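How to Choose and Apply Void Fill for Cartons

Void fill is any material placed in a carton to take up the space the goods do not. It stops the contents moving, supports the lid and spreads the load when cartons are stacked. These instructions cover single-item and mixed cartons packed by hand at a bench. Pallet dunnage is dealt with separately.

Before you start

You will need the carton, the goods, your chosen fill, a tape gun, a steel rule and a bench scale. Build the carton and tape the base before any fill goes in. A base that is only folded will open under the pressure of tightly packed paper.

Step 1. Measure the void

Put the item in the middle of the carton and measure the gap on each side and above. If any gap is wider than the item itself, go down a carton size. Fill costs money and adds to the volumetric weight, and a large void is hard to pack evenly.

Write the gaps on the packing card in the order length, width, height. On the Dasar cards the height box is printed first, so take care when copying figures across.
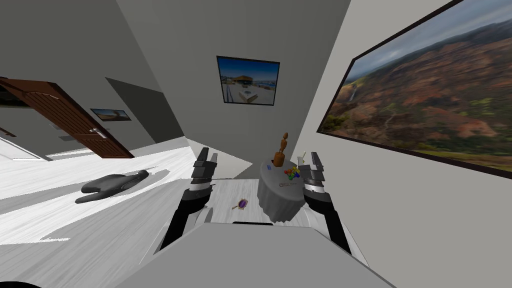
Step 2. Decide between blocking and cushioning

Blocking holds the item in place. Cushioning slows it down when the carton is dropped. Heavy goods with hard edges mostly need blocking, and light fragile goods mostly need cushioning. The position of the support matters as much as the amount. Blocking works in opposed pairs at the same height, much as the two grippers in the render stand at roughly the same height with the small round table between them. A block on one side only will push the item into the opposite wall of the carton.

Step 3. Select the material

Crumpled kraft paper suits most blocking work. Use single-ply for goods under 2 kg and two-ply above that. Paper loses its spring once it has been flattened, so do not reuse sheets recovered from returns.

Air pillows suit light goods in large cartons. They are a poor choice next to sharp corners, staples or cable ties. Pillows also shrink in cold vehicles, and a carton that was tight at the bench may rattle on arrival.

Loose fill flows into awkward gaps but allows heavy items to sink. Keep it for items with a broad base. The starch type must be stored dry.

Corrugated pads and folded inserts are the best blocking material for weight. They take longer to fit.

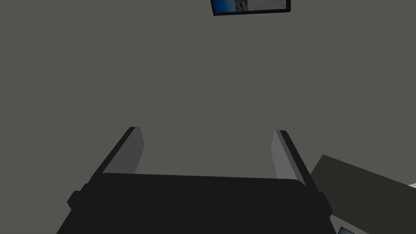

Where two materials would do, choose the one the customer can put in the same recycling bin as the carton. Mixed materials are permitted when the goods call for them, but the packing card must list both.

Step 4. Fill the base

Lay a base layer before the item goes in. For paper, make loose pads by drawing the sheet from the dispenser and folding it over itself once. Press the layer down with a flat hand. It should give slightly and come back. If it stays down, add another pad.

Step 5. Fill the sides and top

Place the item on the base layer. Fill opposite sides in turn, a little at a time, and keep the item central. Work the fill into the corners first. Finish with a top layer standing just proud of the carton rim, so that closing the flaps puts it under light pressure. The lid must not bulge. 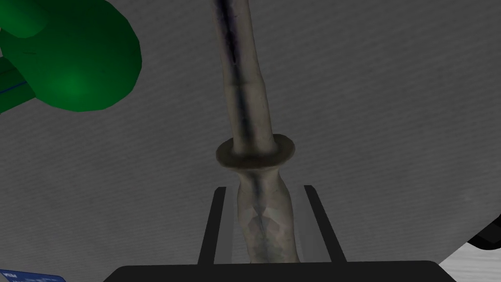

Clullard, January 2019

The method for long goods was changed at the Clullard bench following a run of split end panels. Handles, rods and tubes now get an end cap of folded corrugated board at both ends, with a minimum of 3 folds. Side fill is placed at the ends and at the middle only. Filling the full length uses more paper and gave no better result in our drop checks. The cap must fit closely enough to stay on when the item is lifted.

Step 6. Check the carton

Close the flaps without tape and tilt the carton through each axis. Listen and feel for movement. If anything shifts, open it and add fill on the side it moved from. Tape the lid, weigh the carton and enter the weight on the card.

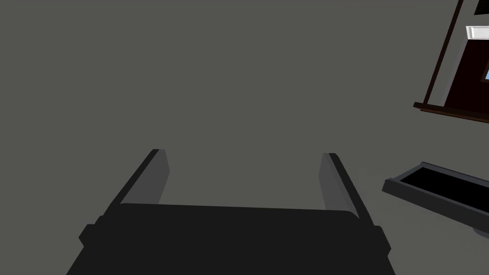
Gripper over plain grey floor, simulated view.

Stock codes

Two-ply kraft for the Ledesma dispenser is held under code 709. Single-ply rolls share the same core and can be fitted without changing the spindle, but the brake must be slackened by 2 notches or the sheet will tear at the edge. The Vedden dispenser has no brake adjustment and takes two-ply only. Keep opened rolls upright and off the floor.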